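Section 4: Pairing your Nakico desk set

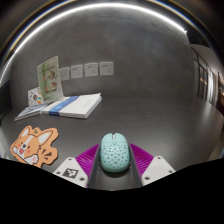

Now for the fun bit! Once the Nakico hub is plugged in, everything else takes a couple of minutes.

1. Open Settings, then Devices, and choose Add new.
2. Hold the pairing button on the hub until the light blinks blue.
3. Type in code 2332 and press OK.
4. Give your set a name (anything you like, up to 16 letters).

Note: hubs running version 163 or older need the May update first.

Caution: don't unplug the hub while the light is blinking. If you see error 3207, go back to step 2.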